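Packing flannel shirts in a zip-top vacuum bag

I never trusted the claims printed on these bags. Triple the space, no creases, good for years? I've packed plaid shirts in them every March and I'd say you gain a shelf, maybe, if you do the boring parts properly.

What you need: a large clear bag with a zip seal, a flat table, and shirts that are completely dry. Check the cuffs and under the collar. A shirt that feels dry on the front can still be damp in the seams, and a sealed bag will not forgive that.

1. Button the shirt at the top and middle. Doing up every button is a waste of an evening.

2. Lay it face down, fold the sides in, lay the sleeves flat down the back, then bring the hem up toward the collar. Turn it over and square it up with your hands.

3. Put the bag flat on the table and open the zip all the way. Hold the mouth open before you slide anything in, or the film grabs the fabric and you're folding again.

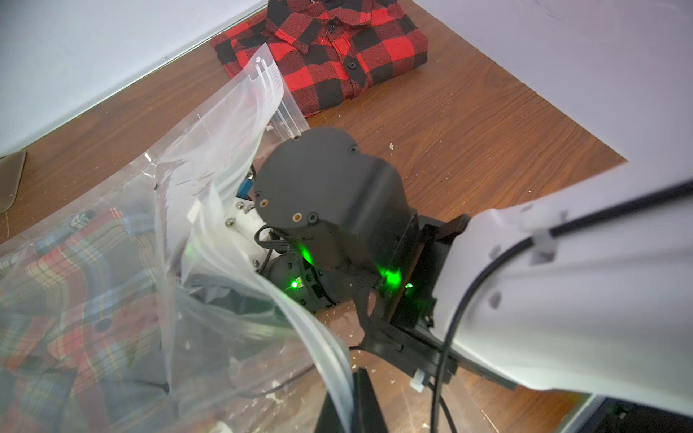
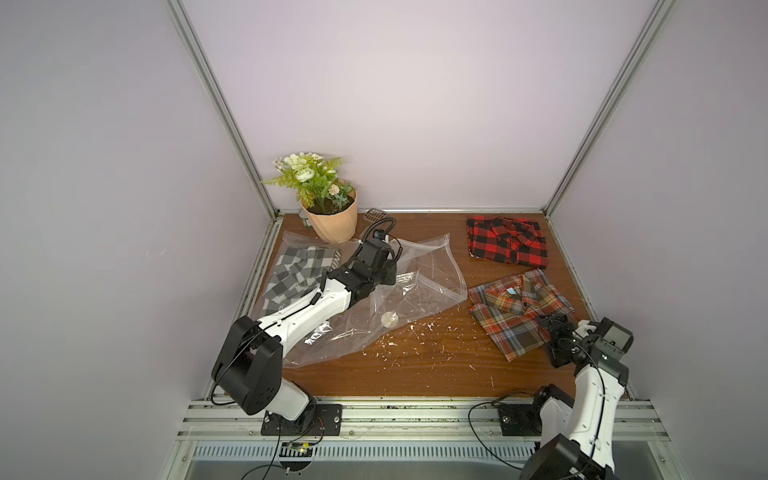
4. Push each shirt down to the bottom corners. Keep heavy flannel low and leave a hand's width clear under the seal. Most people overfill – I did for years – and then blame the zip.

5. Close the seal from one end to the other, pinching as you go. Then go back over it. The first pass always misses a spot.

6. Get the air out and stop when the bag is firm. Squeezing it down to a brick gives you hard creases and saves very little.

Thandeka Dlamini wrote in to say she gets 8 shirts in one bag. I get fewer, and mine stay shut. Look at the bag again the next day. If it has puffed up, open it and start over from step 5.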